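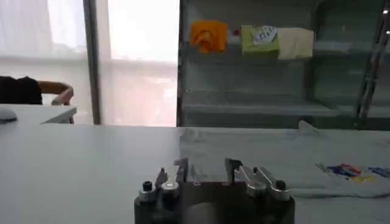 Unit 5: Comparing Grippers on Soft Items
Course notes, second half of term
Instructor: Reshma Lekota. Lab assistant: Crescencio Cuautle

Reading before the lab: the Uditness controller guide, the chapter on force limits, and your own notes from Unit 4 on wrist cameras.

What the unit covers

In Unit 4 we picked up blocks and boxes. A block has the same shape before and after you touch it, so most of the work was in getting the arm to the right spot. Cloth changes shape as soon as a finger reaches it. A grasp that works on one fold may miss the next one by the width of a fingertip.

We compare two grippers. The Givton is a parallel gripper with flat rubber pads. The Cullar has angled metal fingers that lean in toward each other and narrow at the tips. Both fit the same arm and run from the same Uditness controller, so the only thing you change between runs is the gripper and its settings file.

Terms

Opening: the distance between the fingertips before closing.
Approach height: how far the tips are above the table when the arm stops and the fingers begin to close.
Pinch: a grasp on a fold or ridge of cloth, with the table taking no load.
Scoop: a grasp where one or both tips slide along the table under the edge of the cloth.
Slip: the cloth leaves the fingers during the lift. A cloth that was never held is a miss and goes in a different column.

Where to aim

Look at the wrist camera view before each run and choose a target. On a loosely spread cloth the best target is usually a raised fold. With a light gray cloth on the white lab table, the contrast is low and the flat parts are hard to separate from the tabletop. A fold shows up better, and so does any printed area. Do not aim at a print only for that reason. It may be lying flat, and flat cloth is the hardest case for both grippers.

The fingers sit in the lower middle of the wrist view and can look soft at that distance. Focus is set for the table. Leave it alone.

Daylight from the window changes the view through the afternoon. Write the time on your sheet at the start of each set. Last August, Rosalía Tejada's group ran one gripper before lunch and the other late in the day, and could not say whether the difference came from the fingers or the light. Alternate the grippers instead.

Procedure

1. Spread the cloth loosely on the right half of the table. Leave the left half clear for placing.
2. Move the arm to the start pose with the fingers open.
3. Save one camera view.
4. Pick a target and enter it in the controller.
5. Close, lift, hold, and place.
6. Record hold, slip or miss.
7. Spread the cloth again before the next run.

Check the finger screws whenever you change grippers. If a tip touches the table harder than expected, stop and call Crescencio or Hòa Lương.

Results from an earlier class

The Campos section logged 225 runs across both grippers. Of these, 123 were holds. Their sheets did not separate slips from misses, so the total tells us little about why the other runs failed. Yours must separate them.

To hand in

One run sheet per group, the saved views, and a page of discussion. Say which gripper you would choose for folds and which for flat cloth, and point to the runs that support it. If your results do not favor either one, write that. Late sheets go to Crescencio Cuautle, not to Crescencio Pastor in the main office.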